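Ticket 644
Product: Brakdale Kitchen Pack for the Studgate simulator
Subject: Fridge door stops partly open, arm can not finish the "open fridge" task
Opened by: Ruaridh Ritchie
Priority: Normal
Status: Solved, one point left open

First message, Ruaridh Ritchie, 9:20

Hello support team,

I am evaluating the Kitchen Pack for our small company (Ritchie) during the trial license. We would like to decide in April if we buy it, therefore I try all the tasks with the settings you deliver. Most of them run well. The drawers, the tap and the microwave gave me no trouble and I want to say that first.

My problem is the task "open fridge" with the side-by-side refrigerator. The arm goes to the left door, the door begins to move, and then it stays at a small angle. The episode continues until the step limit of 1,000 and is counted as failed. I do not receive any error message in the console.

What I have tried already:

Restarted the simulator and loaded the kitchen again. Same result.
Changed the random seed. Same result, only the angle is a little different.
Increased the grip force in the task file. Same result.
Removed all items from the shelves in the task file. Same result.

Please tell me if I have to change something in my installation. I use the version which was in the download link of the trial, and the controller is the default one.

Kind regards,
Ruaridh

Reply from Dornier support, 10:45

Hello Ruaridh, thank you for the clear list. Could you send one view of the moment when the door stops, and the joint log for the same episode? Please also check which value you have for door_friction in the file fridge_sbs. It should be near the bottom.

Second message, Ruaridh Ritchie, 11:30

Thank you for the quick answer. I attach the joint log, and one view from the run with the default task file, so with the items on the shelves again. The value for door_friction is 31. I did not change it, this is how it came in the download. I do not know if it is high or low, the manual gives no range for it. 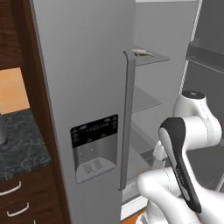
Attachment 1: "open fridge", left door slightly open, arm at lower right.

In the log you will see that the door joint is moving normally at the start and then the speed goes to zero in a very short time. The arm joints still receive commands after this. For me it looks like the arm wants to continue but the door does not follow. I may be wrong, I am more experienced with real conveyors than with simulation.

One more question, it is perhaps not connected. When the door stops, my simulation becomes slower, nearly half of the normal speed. Is this expected?

Reply from Dornier support, 14:10

We could repeat your problem here. The value 31 is wrong. It was entered for a heavy cold room door in another scene and was copied into the trial download by mistake. For this refrigerator it must be 2. Please do the following:

Close the simulator completely.
Open fridge_sbs and set door_friction to 2.
Delete the cache folder of the kitchen. If you skip this, the old value is loaded again.
Start the simulator and run the task with your original grip force.

The slow speed comes from the contact solver, which repeats its calculation when the arm pushes and the door does not give way. It should disappear with the same change.

Third message, Ruaridh Ritchie, 15:35

I followed the steps. The first time I forgot the cache folder and the door stopped as before, so your warning is correct and I suggest to write it in bold letters in the manual. After deleting the cache the door opens fully and the task is counted as successful. I ran it with several seeds and all of them passed. The speed is also normal again.

I have two remarks for the product. The first one: a message in the console, for example "door joint blocked", would have saved me a morning. The second one: please add a table with the allowed range of each value. A new customer can not guess it.

The right door I have not tested yet. Does it read the same file?

Reply from Dornier support, 16:05

Yes, both doors use fridge_sbs, so no second change is needed. The download is being corrected. We have sent your request for the console message to the developers, but I can not promise a release for it. The table of ranges we will add to the manual page of the Kitchen Pack. I keep the ticket open for the right door until you have tested it.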